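Mats, Trays and Tabletops: the Dorkgate gallery

April 25, 2024

Welcome in, and do take your time! We have been meaning to put this page together ever since the big tidy at Dorkgate, when all the printed mats came out of their drawer and everybody had an opinion about which was the loveliest. A bench can be a terribly drab thing, and a bit of cloth with a proper landscape on it does wonders for a long afternoon of sorting and stacking (or so we keep telling the people in Flillville, who still prefer theirs plain).

The sunset mat is the one visitors ask after most, so it has the place of honour. It has dark pines down both sides, a sky that goes from red through orange to yellow, and a bright stretch of water winding down towards the bottom. I could look at it all day, and some days I very nearly do. 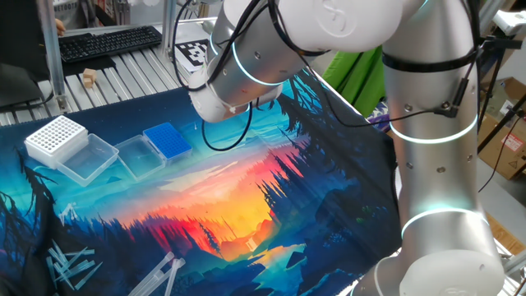
Sunset mat, with the tip rack on its white trays and clear boxes alongside.

The rack with all the little round holes is for pipette tips, and we like it raised up on a stack of trays, as it saves a good deal of stooping. The clear boxes are the plain see-through sort with a raised rim, and I'm fonder of them than is sensible. We bought 140 in one go and they still turn up in every cupboard, usually holding somebody's labels or a ball of string.

If you would like a mat of your own, ours came from Plerkon, who cut them to size if you ask nicely and send them rolled, never folded. Do let a new one lie flat overnight before you put anything on it, and keep it away from the iron!

More mats will go up here as we get round to them, starting with the one we call Nông, which is all green fields and a great favourite at tea time.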